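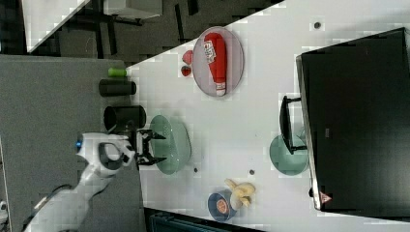
A green plate and a mauve-gray plate on a white tabletop.

About Dasico

Dasico publishes fixtures, draw results, standings and tie-break calculations for amateur and semi-professional soccer competitions. We do not report on matches, and we do not publish transfer news. Our readers are mostly league secretaries, club staff and supporters who need to know who plays whom, where, and under which rules.

What we cover

The site covers 19 competitions at present. Each has its own page with the current table, the full fixture list, the format of the competition and a link to the rules as issued by the organizer. Cup competitions also have a draw page, which shows the pots, the seeding order and any restrictions on pairings.

The largest competition we cover is the Pullberg Cup, a knockout tournament with a preliminary round and two-legged semifinals. The smallest is the Chamoun Shield, which is played as a single group over one spring season.

How results are entered

Results are entered by hand from the referee's report or the organizer's official bulletin. A score taken from any other source is marked "provisional" and is left out of the table until it has been confirmed. Abandoned matches stay in the fixture list with the status "abandoned" until the organizer rules on them. If a result is later changed by a disciplinary decision, the original score stays visible in the match record next to the awarded one. 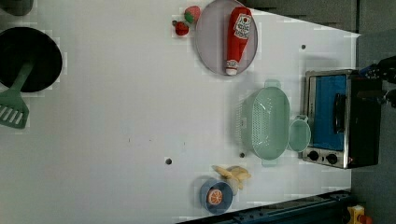 Tables are recalculated each time a confirmed result is saved. The order of tie-break rules is set separately for each competition. Some organizers apply head-to-head results before goal difference, others the reverse, and two of them still draw lots. Where lots have been drawn, the table carries a note with the date of the draw.

Qualification simulator

The simulator on each league page runs the remaining fixtures 1000 times and shows how often each club finishes in each position. Home advantage is a fixed value per competition, reviewed every March. The simulator does not take injuries, suspensions or weather into account — its output should not be read as a prediction for any single match.

Tevetti data feed

Clubs and local media can receive our fixtures and tables through Tevetti, our data feed. It supplies plain CSV and JSON files, updated every 20 minutes on match days and once a day otherwise. Access is free for clubs that take part in a covered competition. Other users need a license.

Archive

The archive holds 2852 matches. Older seasons are incomplete, and missing scores are shown as a dash. Scans of match programs or league bulletins from those seasons are welcome through the contact form.

Corrections

Send corrections through the form on the match page and include the source. Corrections to kickoff times are handled first. Changes to a final score require a document from the organizer.

Page last revised: 2025-06-30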